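Beaded bracelet

A beaded bracelet is a band of beads worn on the wrist. The beads are threaded on a cord, wire, chain or elastic, or are woven together with needle and thread. Beaded bracelets are made in most parts of the world and range from cheap toys to fine jewelry. They are also a common first project for people learning to work with beads.

Materials

Beads for bracelets are made of glass, stone, wood, seed, shell, bone, clay, metal and plastic. Glass is the most widely used material in craft work. Small glass beads, called seed beads, are sold by size number, and a higher number means a smaller bead. Larger round beads are usually sold by their diameter in millimeters.

Acrylic and other plastics became common in the twentieth century. They are lighter than glass and can be dyed in almost any color, but they scratch more easily and may lose their shine with wear.

The hole is as important as the bead. A hole with a rough edge can cut through thread, and a hole that is too wide lets the bead slide about and show the cord. Stone beads often have narrow holes and may need a finer cord than their weight would suggest.

Construction

The simplest form is a single strand. The beads are threaded in order and the two ends are joined, either with a knot or with a clasp. Other forms include:

Multi-strand bracelets, in which several strings run side by side between two end bars.

Memory wire bracelets, made on a coil of hard steel wire that keeps its shape and needs no clasp.

Loom bracelets, woven flat on a small frame with one more warp thread than there are beads in a row.

Wrap bracelets, in which beads are sewn between two leather cords and the band goes around the wrist more than once.

Stretch bracelets, threaded on elastic cord and pulled over the hand.

Stretch bracelets are often made with round beads of one size and one color. The cord is usually stretched a few times before threading so that it does not slacken later. The ends are tied in a surgeon's knot, which may be sealed with a drop of glue and pulled inside a bead. Elastic is weakened by sunlight, lotion and chlorine, and a bracelet worn every day may need to be restrung.
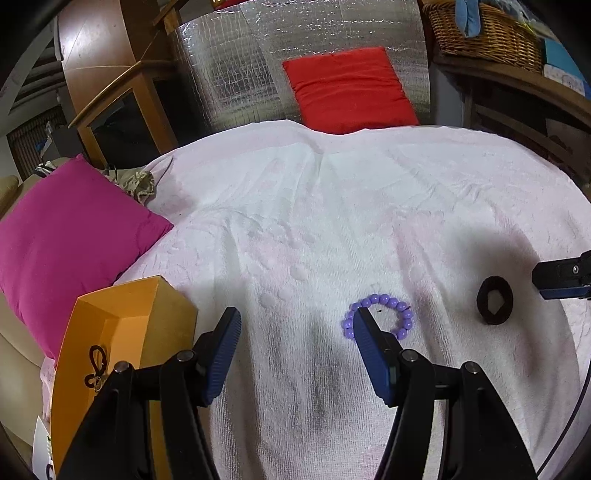 Sizing

A bracelet is sized by its inner length. The wrist is measured just above the wrist bone, and a small allowance is added for comfort. Large beads take up room on the inside of the band, so a bracelet of thick beads has to be strung longer than one of seed beads to fit the same wrist. Bracelets without a stretch cord or clasp must also be wide enough to pass over the knuckles.

History

Beads are among the oldest known ornaments. Shell beads have been found at very early sites in Africa and the Near East, and beads of glazed stone and faience were worn in ancient Egypt. Glass beads from Venice and Bohemia were later traded over long distances.

Much bead stringing was done at home by pieceworkers. The craft writer Zulmira Barreto has described the trade in the town of Stunau, where a dealer named Burik gave out loose beads by weight and took back finished strands. Her account lists 26 patterns known to the stringers, most of them plain bands with a single contrasting bead beside the clasp. Payment was by the strand — broken beads were charged to the worker. Barreto's book on the subject, Skarudura, takes its title from the name of one of these patterns.

Care

Most beaded bracelets can be wiped with a soft, damp cloth and laid flat to dry. Soaking is not advised for silk or cotton thread, which may shrink or rot. Pearls, coral and other soft materials are stored apart from harder beads. Strands on wire should not be folded, as a sharp bend leaves a weak point that may later break.

See also

Bead weaving
Friendship bracelet
Prayer beads
Seed bead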